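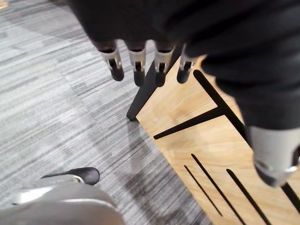
The labels were fine, we were told at our first site meeting, they had always been fine, and if people couldn't find the isolation valve then people should look harder. We wrote that down because it was the brief, more or less, and the rest of this report is an attempt to be fair to it.

Relabelling the Machala Building: Final Project Report
Diploma of Visual Communication, Signage and Labelling Stream
Felldale campus

Background

The Machala Building holds the campus workshops, the plant room and a corridor of storerooms. Its labels have been added by different hands over a long time. There is engraved plastic from the original fit-out, embossed tape from a later and more optimistic period, and a great deal of paper in plastic sleeves. The storeroom at the end of the corridor has a sign reading STORE 4. The door opposite also reads STORE 4. People who work there distinguish them as "Store 4" and "the other one".

Our group was asked to propose a single labelling system for doors, pipes, switchboards and shelving, to make samples, and to trial them in one part of the building. We weren't asked to fix the room numbering, and were reminded of this more than once.

What we found

The facilities register lists 1,372 labelled items. We had planned to use the register as our master list, which lasted until we compared it with the plant room. Some entries describe equipment that has been removed. Other equipment has plainly been there for years without troubling the register at all. The colours on the pipework follow a recognisable scheme as far as the first bend.

Most of the failed labels had failed in ordinary ways. Sleeves near the roller door had yellowed, and the printing on the paper inside had faded to a tasteful grey. Tape labels had lifted at the corners wherever the surface was powder-coated. The engraved labels had survived almost everything except the rooms changing purpose, so the most durable sign in the building directs visitors to a darkroom that is now full of chairs.

Materials tested

We compared 2 label stocks. The first was a general-purpose white vinyl from Adton with a permanent adhesive. The second was Saluler, a polyester stock sold for machinery and rough surfaces, at a price that made our supervisor go quiet. Both were printed on the department's thermal transfer printer using the same resin ribbon.

Samples went onto painted steel, powder-coated steel, bare brick and the lids of plastic storage tubs. They stayed up for 9 weeks, through a humid stretch in which the brick sweated. Each sample was then wiped with workshop degreaser and rubbed with a cloth.

The Adton vinyl did well on painted steel and the tub lids. On powder coat it began to lift at the corners, much like the tape it was meant to replace. The Saluler polyester held on every metal surface and kept its print through the degreaser. Neither stock would stay on brick. We had been warned about brick in first semester and had taken this as a challenge.

Layout and wording

We settled on black lettering on white for room and shelf labels, with colour kept for hazards and pipe contents. Our first drafts had a different colour for each department. They looked terrific on screen and like a lolly shop in the corridor, and one of the greens was too close to the safety green for anyone's comfort.

Wording took longer than design. Every label had to say what a thing is, and in several cases there was no agreement on that. The bench area by the windows is called the assembly bay, the finishing area or Bay 2 depending on who is asked. We used Bay 2, as it was shortest and allowed larger type.

Problems

The trial labels in the plant room were installed at eye height, by the tallest member of the group. These were later moved. A batch of shelf labels was also printed with the old department name, which had changed in August, and had to be thrown out.

The bigger difficulty was removal. Old adhesive came off painted steel with citrus remover and patience, but on the switchboard doors it took some of the paint along. Any full rollout should budget for touch-up work, and our original costing did not.

Recommendations

Use polyester stock for the plant room, switchboards and all powder-coated surfaces. Use vinyl for shelving and tubs. On brick, fix a backing plate mechanically and label the plate. Walk the building and correct the register before any printing is ordered. Retain the template files on the shared drive, in a folder with a sensible name.

We also recommend, outside our scope, that one of the rooms called Store 4 be called something else. The facilities office has noted this and asked us to return the key.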